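Clear bins and the junk drawer problem

I have been told, by several people and one very persistent magazine, that clear bins would change how I live.
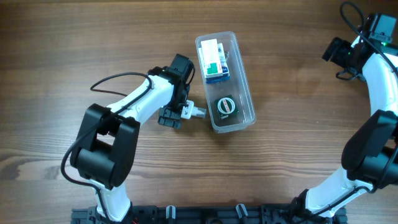 One of the long bins on the table, partway through.

My sister-in-law did her whole pantry in clear bins last December and has not stopped talking about it. Her argument is that if you can see a thing you will use the thing, and if you can't see it you will buy another. I'll grant her the second half. We own four rolls of the same packing tape. The first half I have doubts about. I can see my exercise bike perfectly well from where I'm sitting.

But the drawer under the kitchen counter had stopped opening all the way, and something had to be done, so I gave in and bought the Hilter set. It's long, narrow bins with rounded corners and a rim you can get your fingers under. They are see-through in the way a car window is see-through, with a bit of gray in them. The product page says "crystal clear." It also says "transform your space," so I didn't feel I'd been singled out for lying to.

The method, such as it is, comes from a woman named Ebise Degefa, who taught an evening class on home organizing at the Ellthorpe library. I went mostly to be able to say I'd gone. I expected labels in curly handwriting and a lot of talk about joy. She was much drier than that. She said most people buy the containers first, and then they have the same mess in smaller portions, and she looked at us for a while after she said it. I had the receipt in my coat pocket.

Her rule is that everything comes out and goes on a table. Then you put back only small things that still have their packaging, because those are the ones you've been hanging onto without deciding. Loose stuff gets handled another day. I asked why packaged things first. She said because they're easy and you'll quit if you start with the hard part. Fair enough. I did quit the hard part, in advance, by never starting it.

So that's what went into the long bin. A white box with a green block printed on it, laid lengthwise at one end. A blue and white package under that, because the two of them would not sit side by side. At the other end, a little dark green box with a white ring on the top. Then a stretch of nothing in between, and this is where I began to have opinions.

A long narrow bin is a fine shape for long narrow things. Small boxes don't want to be in it. They drift. You set one down at each end, you slide the bin into the drawer, you close the drawer with a normal amount of force, and when you open it again they've all run to the back like kids on a school bus. The packages on the bottom end up wherever they please. I tried standing the boxes on their ends, and they fell over. I tried filling the middle with batteries, and then I had a bin of batteries with some boxes in it.

Ebise's answer to this, when I caught her after the second class, was dividers. Of course it was. There's a company called Draklow that makes little clips for exactly this, and they cost nearly as much as the bins. I've started to think of home organizing as a hobby where every purchase comes with a problem and the problem is sold separately. I cut a divider out of a cereal box instead. It looks like a cereal box. It works okay.

Now for the part where I admit some things, since I promised in the last post I'd be fair.

The drawer opens. That alone is worth something, and my husband has stopped doing the hip-check on it. I also threw out a startling amount of stuff just from having it on the table in daylight. The table is the real hero of the method, if you ask me, and it was already here and cost me nothing new. It's an old brown one with a lot of streaky grain in it and a place near one corner where the grain curls around on itself, which I'm fond of. Things look different on it than they do in a drawer. In a drawer, a small box is "something we might need." On a bare tabletop it's a small box, and you have to either give it a job or let it go.

And the seeing-through part does help a little, when the bin is pulled out and you're standing over it. Where it doesn't help is in the drawer, when the drawer is closed, and that is where the bin will be for most of its life. My sister-in-law's pantry has open shelves. I think this is the whole difference between us, and I think people who write about clear bins mostly have open shelves, or a very good lamp.

I also want to say something about scratches. These have been in the house for less than a month and the one I use most already has a haze along the bottom from being dragged in and out. Give it a year and I'll have an expensive set of cloudy bins. The old shoebox lid that used to hold the tape never went cloudy on me. It had a corner held on with a rubber band, but it was consistent.

A few notes for anyone who is going to do this anyway, and I know you are, because three of you have already emailed me pictures of your drawers.

Measure the inside of the drawer and then measure it again with the drawer pushed halfway in. Mine is narrower at the back, thanks to the runner, and the first bin went in beautifully for nine inches and then stopped.

Get the short ones. I mean it. The long ones look great on a shelf at the store with nothing in them. Two short bins will hold the same stuff and you can take out only the one you want.

Don't decant. By this I mean don't take things out of their boxes to make them look nicer. The box is how you know what the thing is. I took a set of replacement filters out of their carton two years ago, for some other system I was trying, and I still can't tell you what they fit.

Skip the label maker. My friend swears by hers, and her labels are very handsome, and last week I watched her open a bin marked TAPE and take out a potato peeler.

Watch for the tiny stuff. Little shiny scraps and loose bits end up against the side of a bin like this and stay there. I used to blame the drawer for eating things. With a clear bin I can at least see what it's eating.

I'm not returning them. I thought about it, and the Hilter people do take returns, but I've lost the cardboard sleeve, probably in the same cleanup that the sleeve was meant to inspire. The long bins will get moved to the bathroom cabinet, where there are toothbrushes and combs and other long narrow things, and I suspect they'll be happier. I'll pick up a couple of the short ones for the kitchen. That makes me a repeat customer, and I'm aware of how it looks.

There was one last class, on paper. Ebise brought in a Hsueh file box with hanging folders and asked each of us to say out loud what the oldest piece of paper in our house was. Mine is a warranty for a blender. The blender is gone. She wrote "blender" on the whiteboard and underlined it, and moved on to the man next to me, who had kept every one of his phone bills and wanted to talk about it. I'll write up the paper session when I've done the paper, so don't hold your breath -- the accordion file is on top of the fridge, and it has been up there long enough to have dust on the elastic.

In the meantime, if somebody has found a way to keep small boxes from sliding in a drawer that doesn't involve buying clips, leave a comment. I've tried the rubbery shelf liner. It holds the bin in place very well and does nothing at all for what's inside.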